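Zekdale Household Water Readings: README

Release 2
Maintainer: Marijke Smits
Status: stable, no further readings planned

Summary

This dataset holds manual readings of cold water meters in rented flats in the Zekdale district, together with a short household questionnaire. It was put together to study how much of a flat's water goes on cleaning, laundry and cooking, as opposed to bathing and toilet flushing. The main table has 1,734 rows. One row is one reading of one meter.

The data are suitable for teaching, for testing gap-filling methods on irregular series, and for rough comparison between flat sizes. They are not suitable for estimating leakage or for billing work.

Contents

readings.csv: meter readings, one per row
flats.csv: one row per flat, with floor area, number of residents and floor covering
tasks.csv: answers to the questionnaire on household tasks
codes.txt: list of codes used in all three tables
CHANGES.txt: changes between release 1 and release 2

All files are UTF-8 with Unix line endings. The separator is a comma and the decimal mark is a full stop. Text fields are quoted only where they contain a comma.

Fields in readings.csv

flat_id: four characters, joins to flats.csv
seq: order of the reading within the flat, starting at 1
month: month of the reading, 01 to 12
slot: A for readings before noon, P for readings after noon
litres: value on the meter, in whole litres
source: R for resident, V for visitor
flag: empty, or one of the codes below

Flag codes

E: the entry was estimated by the resident
M: the meter was replaced before this reading, so the value does not follow from the one before
T: digits were transposed on the paper form and have been corrected
X: the value is lower than the previous one and no cause is known

Rows with flag X are kept. Drop them before computing differences. Rows with flag M should start a new series.

Floor covering and mopping

The field floor in flats.csv takes the values hard, soft and mixed. It was added in release 2 after Nele Van Beek pointed out that the mopping answers in tasks.csv could not be interpreted without it. A flat with carpet in every room but the kitchen is coded mixed, whatever the share of the area.

The mopping question asks for the method (bucket, flat mop, spray, other) and the number of times per week. Residents who use a flat mop with a damp cover were told to report the water used to rinse the cover. Most did not measure this, and the field rinse_l is therefore missing more often than not. Do not treat a missing value as zero. 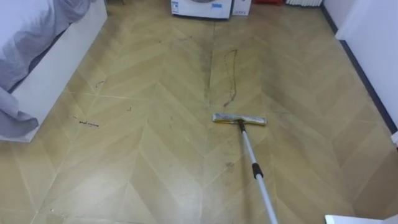
Nele Van Beek

The task questionnaire was drafted in two versions. Version a was used in the Visser buildings and version b everywhere else. They differ in the wording of question 4 (laundry) and in the order of the questions on washing up. The field form in tasks.csv gives the version. In version a, a resident who uses a shared laundry room was asked to enter the number of loads; in version b, the same resident was asked to skip the question. Loads in shared rooms do not pass through the flat meter and must be excluded when the two are compared.

Collection

Residents read their own meters and wrote the value on a paper card. Cards were collected monthly, starting in September. Each card had space for 300 characters of remarks. Remarks are not released, as several give names or describe health conditions.

Visits were made to check a share of the meters. Where a resident and a visitor read the same meter on the same day, both rows are kept and seq is increased by one. The visitor's row always comes second, even if the visit was earlier in the day. Use slot to recover the true order where it matters.

Cards were typed up twice by different people using the Cena entry form. Where the two versions disagreed, the paper card was checked. The Cena form rejects any value with more than seven digits, which caused trouble with meters that show tenths of a litre. These values were cut, not rounded. 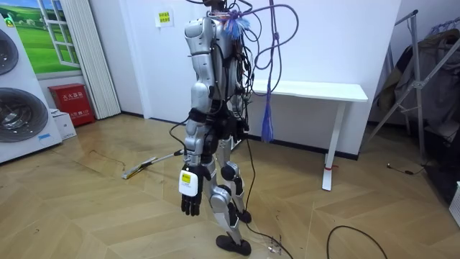 Fig. 2. Small room with wooden floor.

Known problems

1. Flats in the Rumonton block share one riser, and the meters there run slow at low flow. Differences below 1,000 litres between two monthly readings should be treated with care.

2. The number of residents is the number at the start. Later changes were not recorded.

3. In release 1, litres was stored as cubic metres for one building. This has been corrected. Scripts written for release 1 that multiply these rows must be changed.

4. Floor area comes from the rental contract where one was available and from the resident otherwise. The two are not told apart.

Privacy

Flat identifiers were drawn at random and the key has been destroyed. Building names appear only in this file. Please do not try to match flats to addresses.

Citation

Smits, M. and Van Beek, N. Zekdale Household Water Readings, release 2.

Corrections should be sent to the maintainer with the flat_id and seq of the row concerned.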